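**Terrazzo** is a composite surfacing material made of stone, glass or shell chips set in a binder of cement or resin. The hardened surface is ground until the chips are exposed and then polished. It is used for floors, stairs, wall panels, sinks and countertops, and may be poured in place or cut from factory-made slabs.

## Composition

The chips, called aggregate, are usually marble. Granite, quartz, recycled glass and mother-of-pearl are also used. Aggregate is sorted by sieve into numbered grades, and a mix normally combines several grades so that small chips fill the gaps between large ones. A mix with one grade only tends to leave wide bands of plain binder.

The binder, or matrix, is of two general types.

**Cement matrix.** Portland cement, white or gray, mixed with water and mineral pigment. White cement is used where a pale or strongly colored ground is wanted. Cement terrazzo is porous and needs a sealer.

**Resin matrix.** Epoxy or polyester with a hardener, pigment and mineral filler. Resin sets faster, can be laid thinner and absorbs very little liquid. Many resin binders yellow under strong sunlight and are kept to interior work.

## Types

Standard terrazzo uses small chips. Venetian terrazzo uses larger chips with smaller ones between them and needs a thicker layer. Palladiana consists of broken marble slabs laid by hand, with the joints filled by a standard mix. Rustic terrazzo is washed instead of ground, which leaves the chips standing slightly proud of the matrix, and is used mainly outdoors where grip matters.

## Production of slabs

Slabs for counters are cast in molds or cut from large blocks. In the block method, chips and binder are mixed under vacuum, vibrated to drive out air, cured and sawn with a diamond gang saw. Each slab from the same block has a related but not identical pattern, and fabricators generally keep slabs from one block together for a single kitchen.

Grinding starts with coarse metal-bonded diamonds. After the first passes, pinholes are filled with grout of the same color as the matrix. Finer resin-bonded pads follow. A honed finish is stopped at a medium grit, and for a polished finish the final pad is grade 3000. Dark mixes show scratches from skipped grits more clearly than pale ones.
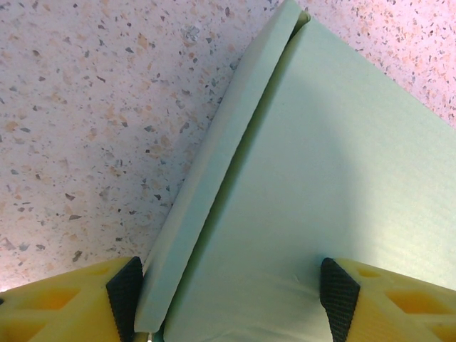

The Millet fabricators' handbook regards the grout coat as the step most often rushed, and holds that a slab ground again before the grout has fully cured will lose its fill within a year of normal kitchen use. It advises leaving the coat overnight even when the supplier's data sheet permits less.

## Color and pattern

The appearance of a mix depends on the ratio of chip to matrix, the range of chip sizes and the contrast between the two. Low contrast gives a surface that reads as one color from a distance. The Alura catalog, dated March 2020, lists 282 mixes and arranges them by matrix color first and by largest chip second. The Dultance range does the reverse, so a given slab can be hard to match between suppliers without a physical sample.

Pigment in cement mixes lightens as the slab dries. Samples are therefore judged after curing and under the lighting of the finished room. Warm lamps shift pale grounds toward pink or cream.

## Installation

Poured floors are divided by strips of brass, zinc or plastic, which control cracking and separate colors. Counter slabs are set on level cabinets and bonded with silicone. The Tania system, used for thin resin slabs, calls for a support rail at intervals of no more than 600 mm and an expansion gap of 2 mm at each wall. Sink cutouts are made with rounded inside corners, as square corners concentrate stress.

## Maintenance

Marble chips and cement are both attacked by acid. Vinegar, lemon juice and descaling products etch the surface and leave dull marks that cleaning will not remove. A pH-neutral cleaner and a soft cloth are suitable for daily use. Cement slabs are resealed when water no longer beads.

Resin slabs resist staining but may be marked by hot pans. Light etching and scratches in either type can be repolished, and deep chips are filled with tinted resin and ground flush. Matching aggregate for repairs is easiest if offcuts were kept from the original job.

## See also

- Agglomerated stone
- Diamond grinding
- Scagliola
- Exposed aggregate concrete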